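La responsable de formación quirúrgica de la clínica Clostodley recibe a las ocho de la mañana, antes de que empiece el primer turno de prácticas. En la mesa tiene dos cajas de hilo, un cuaderno de anillas y un café que no llega a terminar. Lleva once cursos enseñando a suturar a residentes y prefiere hablar de eso antes que de su carrera.

«La gente cree que coser es lo último, lo que se hace cuando lo importante ya ha pasado», dice. «Para mí es donde se ve si alguien ha aprendido a mirar el tejido.»

El programa, que en la casa todos llaman Grarkine, dura 40 semanas y empieza en septiembre. Las primeras se dedican por completo a la aguja: cómo cogerla, en qué punto de la curva, con qué ángulo entra. Después viene el paso de una pinza a otra, que a ella le parece la parte más difícil de explicar.

«Con las manos notas la tensión. Con los instrumentos articulados tienes que aprender a verla», explica. «Miras el hilo. Si está recto, hay tensión. Si el tejido se arruga donde no debe, hay demasiada. Al principio los residentes miran solo la punta y se olvidan de todo lo demás.»
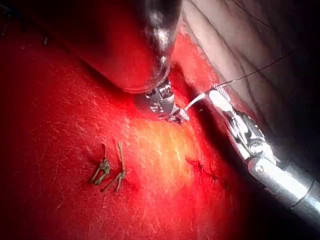
La aguja curva, insiste, tiene su propio camino. Hay que girar la muñeca y seguir el arco; cuando se empuja en línea recta, el orificio se agranda y el punto sujeta peor. Lo repite tantas veces que un grupo de segundo año se lo escribió en la pizarra de la sala y ahí sigue.

Le pregunto cuántos puntos hace falta dar para tener soltura. Se ríe y abre el cuaderno. Allí apunta los ejercicios de cada grupo, y el del curso pasado sumó 3976 puntos. «Lo llevo a mano. No sirve para poner nota, me sirve para saber quién viene a practicar y quién no.» El mínimo que pide a cada residente es de 300 antes de pasar a los nudos.

Los nudos son otro capítulo. Un fallo habitual, según cuenta, es tirar de los dos cabos con distinta fuerza, de modo que el nudo se desliza. Otro es dejar el cabo corto demasiado corto y perderlo. También corrige mucho la forma de agarrar el hilo: si la pinza lo aprieta en el tramo que va a quedar dentro, lo debilita, y luego se rompe al cerrar.

«Yo les pido que vayan despacio hasta aburrirse. La velocidad llega sola, o no llega, y tampoco pasa nada.»

Las sesiones son de 2 horas y se hacen por parejas. Uno sutura y el otro observa en el monitor sin hablar hasta el final. La idea la trajo de una estancia en el centro Krūmiņa, donde el que miraba tenía que resumir después lo que había visto. Al principio no gustó. Ahora los residentes piden que se mantenga, incluso los que se quejaban más.

¿Qué cambiaría del programa? Contesta enseguida: más horas los viernes, cuando la sala queda libre por la tarde, y un armario en condiciones para el material. El de ahora cierra mal y las suturas de distintos calibres acaban mezcladas. Ha pedido presupuesto a Clultent y sigue esperando respuesta.

A las ocho y media llaman a la puerta los dos primeros residentes. Ella guarda el cuaderno, coge las cajas de hilo y les pregunta a quién le toca hoy mirar.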